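Two-armed helpers join the prep counter at Dodico's lunch kitchen

2021-08-10

DEDARD – The lunch kitchen at Dodico has always been a place where people talk over the noise, and if you stop by in the middle of the morning you will still hear plenty of it. Since February, though, the morning shift has been sharing its counter space with a two-armed robot, and the people who cook there have had half a year now to get used to the idea and to form their opinions, of which there are many.

The kitchen sends out 600 lunches a day to offices, day centers and a couple of schools on the east side of town. The cooking itself is still done by people, and the company says it means to keep it that way. What has been handed over, bit by bit, is the small fetching and setting out that goes on between one job and the next – picking up a bowl, laying out tongs, moving a jar from the board to the back of the counter and so on. It is the sort of work that fills up a morning before you notice it, and it used to fall to whoever happened to be standing closest.

The system comes from Curodska, a small firm that builds arms for shared kitchens and workrooms, and it was set up with help from the Sabatier training center across the river. Most of the practice happens in an ordinary home-style kitchen used for testing recipes, with ordinary clutter on the counter, and tasks move over to the main floor only when the cooks say they are happy with them. That last part was written into the agreement at the staff's request, and by all accounts they have used it. Lifting full pans was tried in the spring and sent back, and so was anything to do with hot oil.

For the people on the early shift, the biggest change has been to the clock. Setting up used to take the first 45 minutes of the day, with everyone at it, and now two people look after it together with the arms while the others go straight to the stoves. The shift starts a little later as a result, a change that went over very well with the parents on the crew, who can now see their children off in the mornings (one cook told us she had forgotten what her own breakfast table looked like in daylight!).

Not everything has been so popular. Some of the longer-serving staff miss the slow start, when the whole crew stood around one counter and caught up on each other's news, and a few of them say the kitchen feels more scattered now. The company has answered with a longer shared break after the vans have gone, with coffee and whatever is left of the day's dessert, and the mood seems to have picked up. There is also the matter of tidiness. Cooks who used to leave a knife wherever they had last used it are being asked to put it back in more or less the same place, and that is a hard habit to pick up after twenty years of doing it your own way.

No jobs were cut when the arms came in, and the company has promised in writing that none will be before the trial ends. Five of the staff have taken a short course at Sabatier, on paid time, to learn how to guide the arms through a new task, stop them safely and clean the grippers afterward. Those who finish it get a small raise, and there is a waiting list for the next round. A few people who were dead set against the whole thing in winter have put their names on it, and they have been teased about that, in a friendly way.
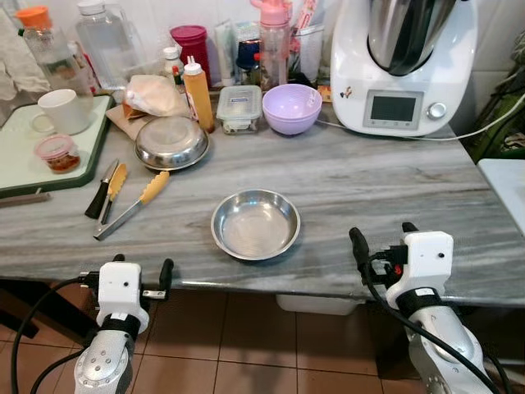

The arms at the counter in the test kitchen, with a steel bowl, tongs and a knife set out within reach.

The trial runs to the end of the year, and after that the staff will be asked what they want to keep and what they would sooner do by hand. Curodska hopes to add wiping down and the sorting of clean utensils before then – two chores that came near the top when the crew was asked what it would gladly give away. Peeling carrots came first by a good distance, but the firm says that one will have to wait.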